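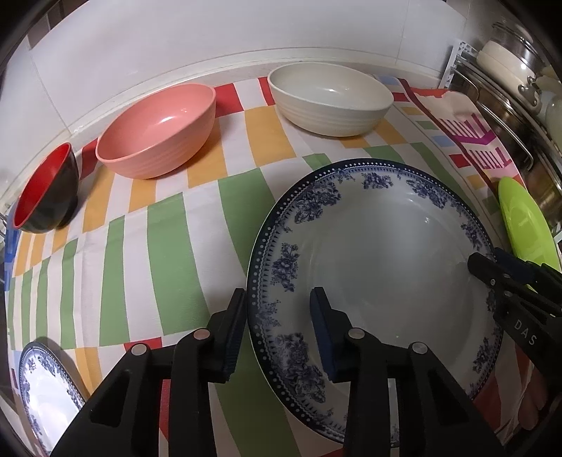 Home | Shop Plates | Swap Shelf | FAQ | Find Us

Filed under: Kitchen & Table, Washing Up

Questions we get a lot

Pavwood sells secondhand and odd-lot tableware out of the Hulme shop and the smaller counter at Bovdale. Most of the emails are about washing and drying, so those come first. Returns are further down.

Can I put the blue floral plates in the dishwasher?
Depends on the plate. Anything with a sticker on the back saying HAND WASH, hand wash. No sticker, top rack, short cycle, no heated dry. Gold edge on anything at all – sink only.

Do I really need a drying rack? I have no room.
No. A thick cotton cloth on the counter does fine. Fold it double if it's thin. Bowls along the back against the wall, plates toward the front, swap the cloth when it's soaked through. A rack is nicer for pots and anything tall. Plenty of people use both, rack on one side, cloth on the other.

Bowls right side up or upside down?
Upside down till they stop dripping, then flip them or tip them a bit so air gets in. Leave a bowl face down on a damp cloth overnight and it smells in the morning. Ridged bowls hold water in the grooves, run a towel around the outside.

Will a bright cloth bleed onto white china?
Onto glazed china, not that we've seen. It wipes off if it does. Onto other cloths, yes. Wash a new one by itself twice. The reds are the worst.

My plate has grey marks on it. Is it scratched?
Probably metal off your silverware. Baking soda and a little water, rub with a soft rag, rinse. If your fingernail catches in the line then it's a scratch and it's staying.

How do I stack big dinner plates without wrecking the pattern?
Paper towel or a piece of felt between each one. Eight to a pile, no more. Lift plates off the pile, don't slide them. Rim patterns wear first where the foot of the next plate rubs, you'll see it go dull before it goes.

Can I stand them on edge instead?
Sure, in a proper slotted rack. Leaning a heavy plate on a pot is ok while you finish the dishes, not for storage.

Can I mix plastic and china in the same sink?
Yes but wash the china first. Plastic holds onto grease and then the water's greasy for everything after. Plastic plates take longer to dry too, so give them a wipe.

Do you have bowls to match the plates?
Hardly ever. Bowls come in as ones and twos, all colors. Our advice is quit trying to match. Sihan Cai at the Hulme counter will pull out five or six that look good with a blue rim if you bring the plate in, or a decent photo of it in daylight. She likes pinks and creams with it. Black with red inside also works, smaller ones for dipping sauce.

What size counts as a dinner plate?
We go by 269 mm across. Anything smaller gets shelved with lunch plates, even if the maker called it dinner.

I have one plate left from a set. Will you take it?
Yes, that's what the swap shelf is for. Bring one, take one. No chips on the rim, no glue repairs. Hairline cracks no – they go in hot water sooner or later and thats the end of it. There are 654 patterns in the swap book right now so ask before you give up on finding yours.

Can you hold something for me?
Three days. Put your name and the shelf number in the email. Shelf 92 is the hold shelf at Hulme, please don't shop from it.

Do you ship?
Within the state. Plates go on edge in the box, wrapped one at a time. Packing takes us a while so allow a week. Cleiton Seixas does the boxes, and he will email you if somthing looks off before it leaves.

It came broken. Now what?
Keep the pieces and the box, take a picture of both, email us within five days. Refund or store credit, you pick.

Are you at the Esley market?
June through the end of summer, mornings only. Cash or card. We bring mostly plates and a few boxes of bowls, no pots. If you want a certain pattern email the night before and it'll be on the truck.

Question not here? Email the shop. Phone's fine too but before noon please.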